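Stovow Desk Prep – data card

Recordings from the desk-prep station at Forkon, a company that assembles welcome kits for conferences. Each kit gets a pen. Until September, putting out the pens and checking them was a job for people, mostly Zdzisław Sobczak, who held it for 16 years and would like it on record that he never asked for a successor with two arms.

Contents: 298 episodes, 6 tasks, 3 operators. Joint positions, gripper state, head camera, and a free-text note from whoever was on shift. The notes are unedited. Some are about lunch.

Tasks cover cups, pens and passing things between arms. Starting positions vary because people set them up, and people vary.
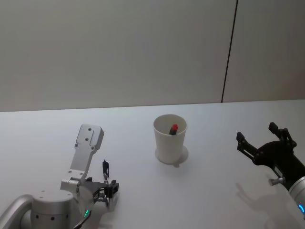 Cup and pen task, right gripper open near the cup.

What changed on the floor

Zdzisław now runs the station. His new title is cell lead, which came with a lanyard and no raise until Rocío Mosquera took it up with the office. The raise arrived two months after the lanyard. Two packers moved to returns, one by choice.

The arms are slower than he is. They also don't mind the last hour of a shift, and wrist complaints on the line are down. Boredom complaints are up – watching a gripper think about a pen is its own kind of labor. Operators now swap out every hour, a rule they wrote themselves after management's version (every four) lasted one day.

Two-arm episodes are in the folder called dolia, named after the planning software. The folder called hao holds single-arm work. Don't merge them; the time stamps disagree and we've stopped arguing with them.
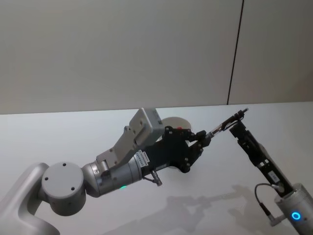

Can the operator notes be used to rate individual workers?
The license rules it out. Names were replaced with shift codes before release, and Forkon agreed in writing to keep the recordings out of performance reviews.

Known problems

Failed attempts are labeled "fail" or "almost", depending on the operator's mood. Treat both as fail.

Maintained by Rocío Mosquera. Card last edited 27 Jan 2026.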